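March, late, kitchen table

The drift is gone! I'm writing that first because it's what I'll want to find when I flip back through this notebook in June wondering when we fixed it.

Morning: the pose problem

Got in early with a head full of ideas and most of them were wrong, which I'm fine with. The tracker in Haltside has been losing the gripper pose whenever the view swings up toward the ceiling. I'd been blaming the IMU timing for two weeks. So before anyone else wanted the log machine I pulled up yesterday's runs and sorted them by how many wall and floor features the front end was holding on to, and there it was, as plain as anything: the bad stretches all sit in the parts where the ceiling takes over. Long parallel panels, the same ridge again and again, and the matcher happily hopping one ridge over and calling it a match. The filter believed it every time. Of course it did, I'd told it to!

Lurdes Moreira came by with her coffee and said "so your robot thinks the building moved," and that is the best bug report I've had all year.

We talked through what a good test would look like. She wanted the open room, with the marker board up on its white table, so we'd have one thing with a known size to check against and plenty of ordinary clutter for the tracker to chew on. Chairs, shelves, the door at the back, people going about their day. I wanted the same thing but with more tilting. We did both.

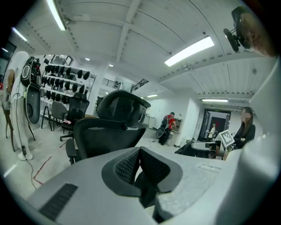

Midday: the gating change

The fix is small enough to be embarrassing. Each match now has to agree with the predicted motion before it gets a vote, and the size of the window it's allowed to land in comes from the filter's own uncertainty. Before today the window was a constant that I typed in one evening last fall and never looked at again. When the filter is sure of itself the window shrinks to less than the spacing between the ridges, so the hop can't happen. When it isn't sure, the window opens up, and then I make it wait for something that isn't a straight line.

That second half took the longest. I had it rejecting nearly everything on a fast turn, then accepting nearly everything, then crashing, because I was inverting a matrix full of zeros (hello, old friend). Lurdes spotted the zeros over my shoulder. Lunch was crackers out of the drawer.

Once it ran clean I played back the whole set, 63 recordings, and went for a walk around the parking lot so I wouldn't sit there staring at a progress bar. Came back to 6 failures. Yesterday's build had 317 resets across the same set, and I haven't counted the new ones properly yet, but the plot is nearly flat. I made a noise. People looked up.

Afternoon: what's still wrong

The failures are interesting! Four of them are just short files where the tracker never gets enough to start with, and I can live with those. The other two are real, and they both go wrong at the same kind of moment, when the view tips up hard and there's a chair close in.
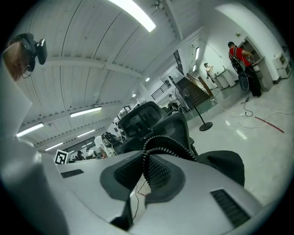

My guess is that the planner side of Haltside is making this worse than it needs to be. It asks for a fresh pose at a fixed rate and gets grumpy when one is late, so the tracker sends whatever it has. I'd like it to be able to say "hold on" and mean it. For a view like this one, with a white ceiling over the upper half and a chair back right behind the finger, the near stuff and the far stuff pull the estimate in different directions, and the square marker way over on the left is the best anchor going. The tracker gives it the same weight as a light fixture. Silly! Marker corners should count for a lot more, and I can do that tomorrow in maybe twenty lines, plus a flag so the Presard people can switch it off if they don't put markers up.

Evening: odds and ends

Merged the gating change behind a setting, default on. Wrote the commit message twice, because the first one had too many exclamation points in it. Lurdes is reviewing.

Things to do, so I stop carrying them around:

Count the resets on the new build, same script, no cheating.
Marker weighting.
Let the tracker report "not sure yet" and see what the planner does with it.
Ask Mendes if the replay tool can step backward. I've wanted that since the beginning.
Buy a proper lunch.

I kept the plot open on the second screen all through dinner, the old line jumping all over the place and the new one running along underneath it. Bed now, or at least after one more replay of those two bad files.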